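Simulated demos: how many before you change the kitchen?

kestrel_57
I am collecting demonstrations in simulation for a pick-and-place policy, wrist view only. I have 800 episodes in one kitchen and the policy learned it well – but with a new worktop it reaches beside the object. Should I randomise textures from the beginning?

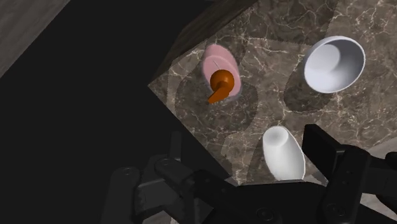 Textures are my first suspect. My second is shadow. The stone is brown with pale veins, and the dark patch by the pink pump bottle is wider than the bottle, so perhaps the policy follows the patch.

Bimla Kashyap
Randomise from the start, yes. In Drondasow we change the surface every 8 episodes.

hotus_fan
I do not agree. First move the light and keep the stone. If you change both, you will not know which one helped.

kestrel_57
The light is fixed in all my episodes. I did not think of it.

Bimla Kashyap
Then hotus_fan has a point about the test, but for the final set I would still vary both. Keep the white bowl empty in some episodes and filled in others as well.

pal_m
How many lights?

hotus_fan
I use 5 positions. More gave me nothing – maybe your renderer is different.

kestrel_57
I will try the 5 positions tonight and post the result in this thread.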